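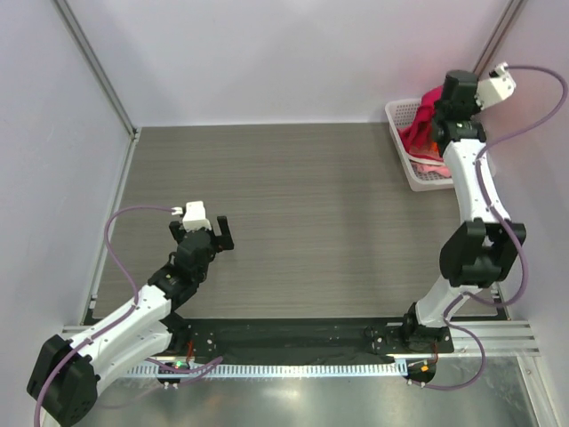
The House Rules

I have a confession to make about the first robot safety document I ever wrote. It ran to a bit over 900 words, I was extremely proud of it, and I'm fairly sure I'm the only person who ever read it to the end. It lived in a binder. The binder lived on a shelf behind the door, and the door was usually open, so you can work out how often anybody saw the binder.

That was at Hemeck, a small outfit doing automated packing, and my job title had the word "standards" in it, so I figured I should produce some. What I produced was a lot of sentences beginning with "Personnel shall." People shalled right past it.

I've been thinking about that binder because I spent part of July 2022 at Geagea, a workshop where they teach pairs of robot arms to handle cloth. Picking it up, spreading it out, getting it in and out of a basket. It sounds like the gentlest job in all of robotics, and I went in half expecting to find the rules were gentle too. They aren't! They're short, though, and people follow them, and I wanted to know how that had been pulled off.

The person to ask is Najwa Khasawneh, who runs the floor. She met me with a coffee in one hand and a hair tie in the other. The hair tie was for me. Long hair gets tied back before you go anywhere near a station, sleeves get pushed up, lanyards come off. I was wearing a lanyard. It was their lanyard, they'd given it to me at the front desk maybe a minute before, and off it came.

"Cloth people forget about themselves," she told me. "You're watching the towel. You're thinking about the towel. Meanwhile your scarf is on the table."

The whole rule sheet is one side of one page, taped up at eye level, in type big enough that I could read it without my glasses. Najwa let me copy it down on the condition that I not pretend it would work in anybody else's building. So, with that warning passed along, a few bits I liked.

Hands out before power on. If your hands are inside the walls, the arms are stopped, and by stopped they mean stopped at the switch. Pausing the program doesn't count. I've heard people argue this one in every shop I've ever worked in (it's only for a second, I'm only straightening the shirt) and she has no patience for it at all. Straightening the shirt is exactly when you lean in.

Say it out loud. The person starting a run says "moving," and waits until everyone nearby says "clear." I felt silly the first time. By the afternoon I was saying "clear" to the coffee machine.

Park open. At the end of a run the grippers are left open and holding nothing. I'd never seen that one written down before and I made her explain it. A closed gripper looks harmless, she said, and people hang things on it, or they assume it's gripping something and tug. An open one is easy to check from across the room. You look, you see daylight between the fingers, you know.

Then there's the cable rule, and I could go on about the cable rule all day, so stop me. Every cable on a moving arm gets slack where the arm bends and gets looked over before the first run, with the arm slowly taken out to the ends of its reach. You're looking for a loop that tightens, or one that hangs low enough to catch on a finger or the lip of a basket. Purple cable against white arm is a lovely combination for this, by the way. You can follow it with your eye from the camera plug all the way down past the elbow. I've worked on machines where everything was black on black and tracing one wire took a flashlight and a good deal of swearing.

Two arms sharing one table makes all of this fussier. With one arm you learn its reach and you stay out of it. With 2, there's a patch in the middle they can both get to, and if each of them is being perfectly well behaved on its own they can still meet there. Geagea's practice is that any new motion gets run at low speed with a person on the stop button, 3 times through, before it's allowed anywhere near normal speed. Change the motion even a little and you start again from zero. One of the younger engineers rolled his eyes while telling me this, and then admitted he'd clipped a basket in December by skipping it, and had been made to add his own line to the sheet. The line says "A small change is a change."

I asked Najwa where the published standards fit in. She does use them. There's a proper risk assessment for every station, done with an outside firm called Sarska, and it's thick, and she says it should be. It covers the walls, the stops, the wiring, what happens when the power drops out. But it's written for the people who design and sign off on the station. The page on the wall is for whoever is standing there with an armful of laundry. Her view is that most shops write the first one, hand it to the second group, and then get cross with them.

Ouch. Hello, binder.

She keeps the page from growing, too. The sheet can't go past one side, so if you want to add a rule you have to make the case for taking one off or folding two together. She picked that up at Grurkitport, her last job, where the wall sheet had spread to 4 pages and somebody had pinned the lunch menu over the third.

Housekeeping takes up more of the page than I'd have guessed. The table gets cleared between runs, and what's being worked with goes back in its basket and the basket goes back in its corner. No mugs, no tools, no phone "just for the timer." A stray screwdriver is a nuisance to you and me, but an arm coming down over cloth has no idea there's something hard underneath. They check pockets as well. Somebody once missed a button battery in a pair of kids' shorts, and now pockets are on the list.

We didn't agree on everything. I'd like to see near misses written up every time, with names off, and read out once a month. Najwa prefers to talk them over on the spot and change the sheet if it needs changing, and she thinks my way turns into paperwork by the second month. I told her about a shop where it hadn't. She told me about one where it had. We went back and forth until her coffee was cold, and I'm still pretty sure I'm right, though she's the one whose page gets read.

Before I left I asked if I could see the earlier versions. She has them all in a drawer, and the oldest one is handwritten, with a coffee ring on it and only a couple of lines. The top one says to tie your hair back. I gave her the hair tie and went to find my lanyard.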